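Tape grid (surface marking)

A tape grid is a temporary layout of adhesive strips that divides a tabletop, bench, or floor into rectangular cells. It is used in workshops, classrooms, kitchens, and sorting rooms where objects must be set down in known places and the surface must later be returned to its plain state. The strips are most often painter's tape, a paper tape with a light adhesive, although cloth and vinyl tapes are used on surfaces that receive heavy wear.

Layout

The simplest form is the cross, in which one strip is laid along the width of the surface and a second is laid over it. The crossing need not be at the center. An off-center crossing gives cells of unequal size, so that large items and small ones may be kept apart on the same table.

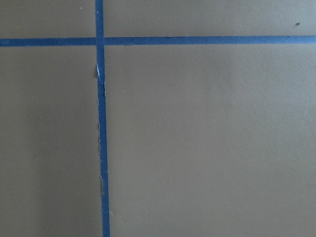 Ragnarsson objects that a single cross should not be called a grid at all, and would keep the term for layouts with at least 2 lines in each direction. The Niseck handbook on bench marking makes no such distinction and treats the cross as the smallest grid.

Larger grids are set out from a base line, usually the edge of the table or the front of a fixed object. Lines running away from the base line are laid first and the cross lines afterward. Cross lines may be laid as continuous strips or as separate segments between the long lines. Segments use less tape and are easier to replace, but their ends are seldom square unless they are cut with a blade.

Protective covering

Where the surface is to be kept free of adhesive, it is first covered with paper and the tape is applied to the paper. Brown kraft paper is common for this purpose. It comes in wide rolls, lies fairly flat, and gives good contrast with blue tape. Tape is difficult to lift from kraft paper without tearing it, and the covering and grid are normally discarded together. The Vika workshop method calls for the paper to be changed every 18 days; the Hondo method sets no interval.

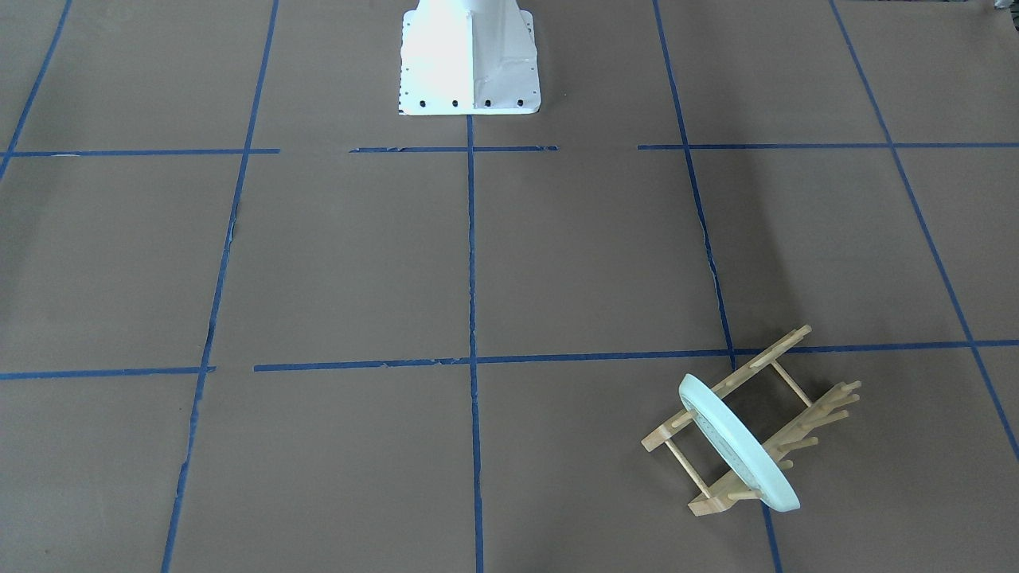

Blue tape grid on brown kraft paper, with torn ends on a cross segment.

Removal

Strips on a bare surface are peeled back slowly at a low angle, starting with the strip that lies on top at each crossing. Residue is wiped away with warm water and mild soap.

See also: Floor marking; Kraft paper; Masking tape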